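**Coat stand task – when do we call it a pass?**

**tramura_lee**
Term project thread, continued from March. The task is still the same: drive up to the coat stand, take hold of one garment, bring it to the chair. Prins wants a pass rule in writing before we log any more runs. I say the garment has to be off the stand and held for 2 seconds. Thoughts?

**kedlow13**
Too easy. If it drags the next coat along with it you'd still be giving it a pass. I'd want only the one garment moving.

**sockdrawer**
Disagree. Things on a stand touch each other, you can't ask for that from a student project. My own arms fail that test most mornings.

**kedlow13**
Then leave a bigger gap between the hangers. The Cesach group did and their scores are worth something.

**tramura_lee**
Their clothes were all shirts of one kind though. Ours are mixed on purpose. Two views of our setup: 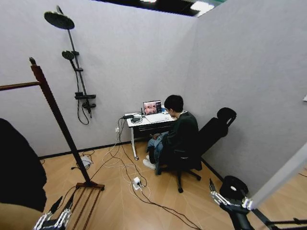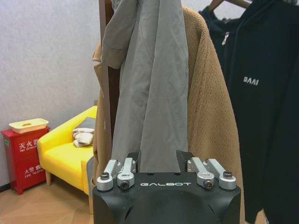
*Head view first, then the wrist view with the grey garment between the fingers.*

**sockdrawer**
The grey one has the tan coat right behind it. Thin cloth against thick cloth. How does it know where one stops?

**tramura_lee**
Depth is poor at that range so we go by colour, mostly. Grey on tan is fine. The black hoodie is the one I worry about – dark folds come back as noise.

**plainflour**
Different point. Those cables run right across the floor. Does the base have to cross them? We lost a whole afternoon last year to a plug pulled out by a wheel.

**tramura_lee**
Planned route stays to the left of them. I take the point, I'll tape them down.

**plainflour**
Tape AND shorten. Tape on its own came up on us.

**kedlow13**
Back to the rule. How many runs are in the log?

**tramura_lee**
112, but 13 of those were before we changed the grip force, so I'd drop them.

**kedlow13**
You can't just drop them. Report them on a separate line.

**sockdrawer**
Agree with kedlow for once. Or start again from zero and do a clean 100 with the new rule.

**tramura_lee**
Not doing 100 more. Separate line it is. I'll write up both versions of the pass rule and ask Prins to pick.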